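Bakley Stock Pot, stainless, two handles

Item 2120
In stock, ships from the Anby warehouse
Last updated 3 September 2025

Polished steel outside, round open rim, a handle on each side. Good for soup, pasta, corn, potatoes. Simple pot, does the job. 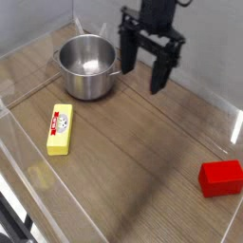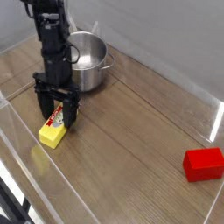

Stainless pot on wood-grain surface. Yellow box and red block on the same surface.

Details
Stainless steel, inside and out
Rolled rim, pours ok from any side
Thin side handles, fold of a dish towel fits through
Weight 640 g without lid
Lid sold seperately (see Ledex lids, universal size)
Gas, electric coil, glass top. NOT induction, we get asked a lot
Oven: yes, no lid

Handles
Metal, so they get hot. Use mitts. No plastic grips on this model and no plans for any. If you want covered handles look at the Magalhães line, costs more, same capacity.

Cleaning
Dishwasher fine. Hand wash keeps the shine longer. Fingerprints show on the outside, wipe with a dry cloth. White spots inside = hard water, boil a little vinegar, rinse. No steel wool on the outside please. Scratches are not covered.

First use
Wash with warm soapy water, dry, done. Peel the sticker off before heating. If glue stays behind, cooking oil on a paper towel, leave it 20 minutes, wipe.

Shipping
Orders over 2 pots go out in one carton with paper between. Check for dents when you open it and write us the same day if theres a problem. Keep the carton until you're sure.
Small dents in the rim: we replace. Light marks on the base from stacking: normal, not a return.

Customer notes
"Bought it for butter and caramel, thin bottom so keep the heat low. Works for me." Ye-seo Byun
"Bigger than I thought. Fits my shelf, just. Handles stick out so measure first." Fredy Rivadeneyra
"Second one, first went to my sister." Maj-Britt Sæther

Back orders
Next delivery expected in October. Lids may come earlier, ask.

Questions on sizes or trade orders go to Bendik Fagerlund, returns to Oda Ekström. Please put the item number in the subject line, otherwise it takes longer.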